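So I finally did the thing I've been threatening to do since April and went through every drawer in the house. All of them. Kitchen, desk, the hallway table, the weird narrow one in the bathroom that only opens if you lift it a little first.

I blame Giuliana Castaño, who came over for coffee, asked for a pen, and then watched me open four drawers before I found one (it was a promotional pen from Boser Dental and it didn't write). She was very nice about it. She went home and sent me a picture of her own desk drawer, which has dividers. Dividers!

I started Saturday at seven in the morning with a big bowl for keepers and a paper bag for everything else. The kitchen junk drawer went first and it took almost two hours. Rubber bands, takeout menus from places that closed, birthday candles, a key to a house I moved out of in my twenties. I found a Trokley warranty card for a toaster I don't remember owning. I also found $387 in an old envelope marked "fence," and I have never had a fence, so if anybody in my family would like to explain that, my phone is on. 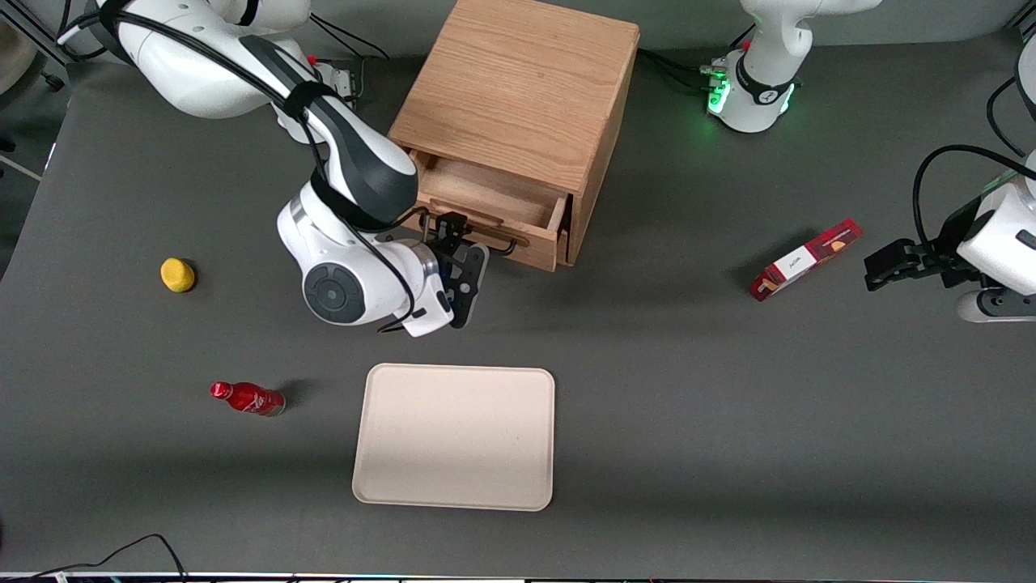 The desk was worse, since it's mostly paper and you have to read paper. I kept sitting down on the floor to look at things. Old letters from my aunt, the program from my cousin's wedding, a recipe for plum cake in my grandmother's handwriting with no oven temperature on it anywhere. I called my brother-in-law Jhonatan Guzmán to ask if he knew and he said "medium," so that's what we have to go on.

My one real rule was that a drawer gets one job. Batteries and flashlights live together now. Tape, scissors and string live together. Birthday candles moved in with the cake pans and I feel like a genius. I did not buy any organizers, even though I spent a good while looking at the Cluvley ones online with my credit card sitting right there. I cut down some shoe boxes and they fit fine, except in the bathroom, where nothing fits.

Still left to do: the nightstand, the sewing drawer (I'm scared of it) and the bottom one in the hall that's stuck shut with something wedged across the inside. If you know a trick for that one, leave me a comment. I've tried a ruler and a butter knife so far, and now the butter knife is in there too.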